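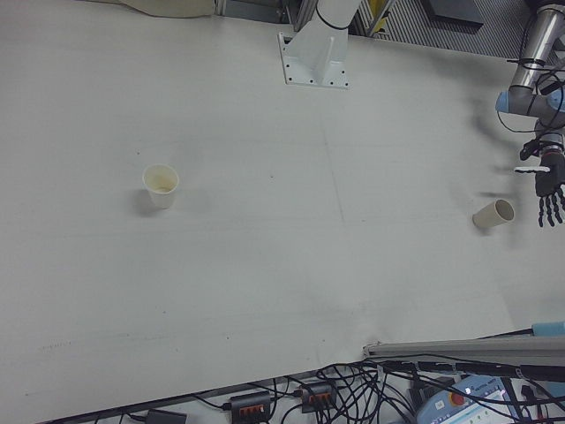

Wieso man Pappbecher überhaupt noch verteidigen müsse, wollte Tijani wissen, die Dinger seien doch nach einem Kaffee hinüber und die Beschichtung halte sowieso niemand für Papier.

Verteidigen will ich sie gar nicht. Ich trinke seit Februar fast jeden Bürokaffee aus weißen Bechern der Hausmarke Jandine, und meine Begeisterung hält sich in Grenzen. Auf der Packung steht »standfest und formstabil«. Standfest sind sie voll, leer reicht ein Ärmel. Formstabil mag sein, solange man sie nicht am Rand anfasst, und wo fasst man einen Becher sonst an?

Dann die Sache mit dem zweiten Kaffee. Angeblich soll man einen Pappbecher ohne Weiteres noch einmal füllen können. Ich habe es mit 2 Bechern versucht, jeweils über einen Vormittag. Beim ersten wurde der Boden weich, beim anderen schmeckte der Tee nach dem, was vorher drin war – nach Karton übrigens auch. Eine wissenschaftliche Untersuchung war das nicht, aber der Hersteller legt ja auch keine vor.

Am meisten stört mich, wie sie herumstehen. Eine Tasse räumt man irgendwann weg, weil sie einem gehört. Ein Becher bleibt auf dem Tisch, kippt um, liegt da, und der Kaffeerand trocknet in Ruhe ein. Wer vier Leute fragt, wem er gehört, bekommt viermal ein Schulterzucken.
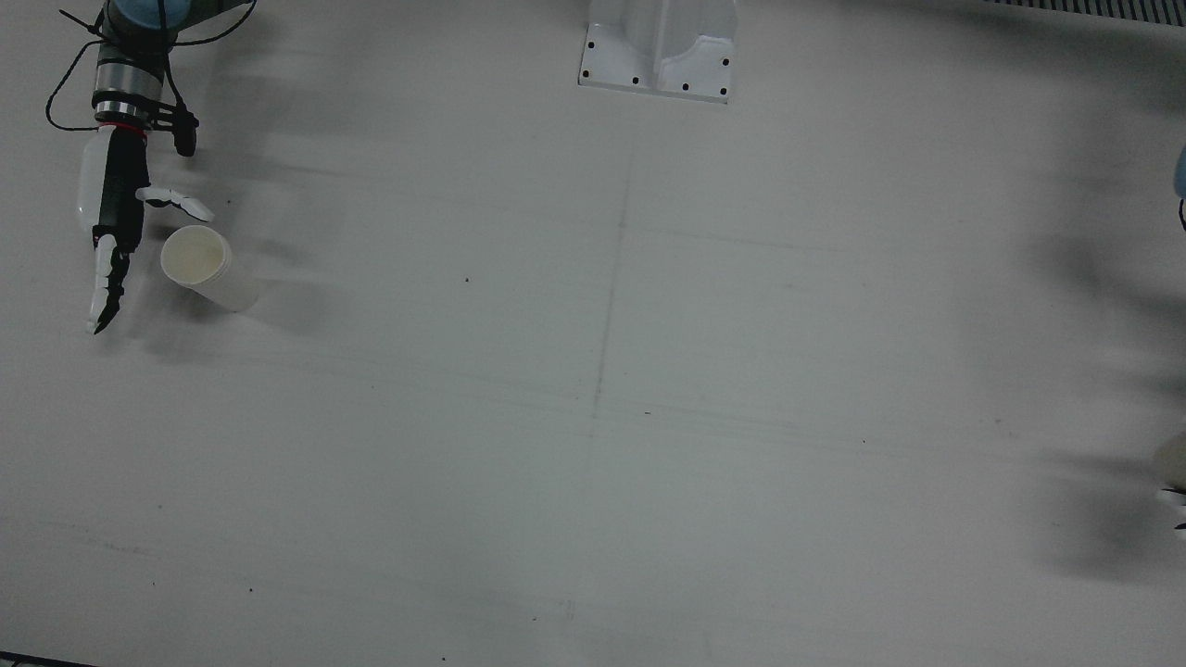
Weißer Pappbecher, liegend, mit Rollrand.

Der Rollrand ist das Einzige, was ich den Bechern lasse. Er trinkt sich angenehmer als manche Steinguttasse, die von Ader in unserer Teeküche zum Beispiel, mit der Kante wie ein Blumentopf. Trotzdem steht jetzt eine davon neben meiner Tastatur. Mal sehen, wie lange. Der angebrochene Karton Jandine ist noch im Schrank, und abwaschen mag ich auch nicht.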